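Software Tips for a Home or Workshop Arm: Sorting Caps

Tetsuya Ogura, Workshop Tips, Saturday, January 11, 2025

These tips are for people who already have an arm running and want it to handle soft household things. I use caps as the practice item. A cap has a stiff brim, a floppy crown and a strap that goes wherever it likes, so it shows up most of the mistakes you can make in software. If your code can pick a cap out of a group and put it down where you wanted, it will manage a tea towel.

I run Plimon for control and Cliltow for labeling. Most of this will carry over to whatever you use.

Set the exposure before anything else

Lock exposure and white balance on the wrist camera. Auto exposure will change as the arm moves over a shiny surface, and your color thresholds will move with it. Aim the camera at the brightest patch of the work surface, bring exposure down until the patch still shows some pattern, and save that value in the startup file. Do it again if you change the bulbs.

Marble patterns are hard on edge detectors. The veins look like edges, and a thin brown vein can be mistaken for a cord or a strap. Take a set of empty-surface pictures at each height you work from and mark them all as background. I used 300 and the false detections dropped to a level I could live with.

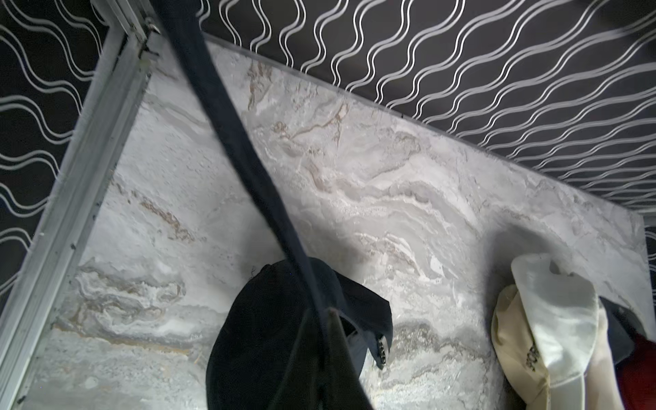

Dark caps give more trouble than light ones. Navy and black come out nearly the same in poor light, and where one hangs beside the other the segmenter will join them into a single mask. Three things to try:

Raise the gain for the mask step only, then go back to the normal picture for everything else.

Label the brim and the crown as separate parts. Two brims means two caps, even when the crowns run together.

Throw out any mask that touches the border of the picture. Move the arm back and look again before planning a grasp on it.

Straps near the lens

A strap hanging close to the camera will be out of focus and will look much wider than it is. Don't let the planner treat it as a solid wall. In Plimon, set the near cutoff to 60 mm and mark anything inside it as "unknown, slow down" – the arm then creeps past at low speed and stops on contact. If you have no contact sensing, watch the motor current on the wrist joint. A snagged strap gives a slow climb in current. A bump gives a spike. Write a separate stop rule for each.

Where to grasp

Plan for the brim first. It holds its shape, and the jaws can close on it from either side. The curve matters, so fit a simple arc to the brim edge and approach at a right angle to it. Going straight down on a curved brim tends to roll the cap over.

Rear straps are the second choice. Metal buckles and slide clasps reflect light and leave holes in the depth map. Fill those holes from the neighboring fabric before you compute a grasp, or the planner will decide there is nothing there and send a finger through.

Leave crowns for last. If you have to take one, open wide, go slow and close to a force limit instead of a set width.

Caps on top of each other

Work out which cap is on top before moving anything. I sort by height at the brim and then check the straps, because a strap from the upper cap can drop into the one underneath and lift it too.

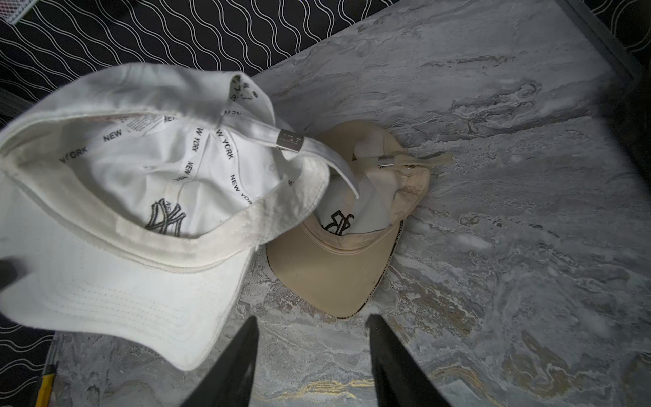 White cap over beige, both open side up. Check the straps before choosing a grasp.

A small lift test sorts out most tangles. Close the jaws, raise the cap 5 mm, wait, and take another picture. If the mask for the second cap has moved, set the first one down and try a different grasp point. Isamu Kobori runs the same test with a sideways nudge and finds it better for caps with long strap ends. I have tried both and still use the lift.

Printed linings

Text inside a cap confuses a classifier that has only seen caps from the outside. Mine called a printed lining a "bag" for a week. Add pictures of caps upside down, on their sides and partly covered, and keep the class name the same for all of them. Turn off left-right flipping when you train if you also read lettering, as mirrored letters will hurt the text reader.

Logging

Save the picture, the mask, the chosen grasp and the result for every attempt, under one number. Failed grasps are the ones you will want later. I keep the last 2,000 attempts and delete the oldest each night with a short script. Keep the Plimon settings file in the same folder, or you won't know which thresholds were in use.

Fujimoto jaw drivers write their own log with their own clock. Sync it at startup. Prisden drivers take the time from the host, so there is nothing to do.

Before you leave it running

Run the whole plan once at quarter speed with the jaws held open. Check that the return path stays clear of anything hanging, and that the stop button works from where you will be sitting.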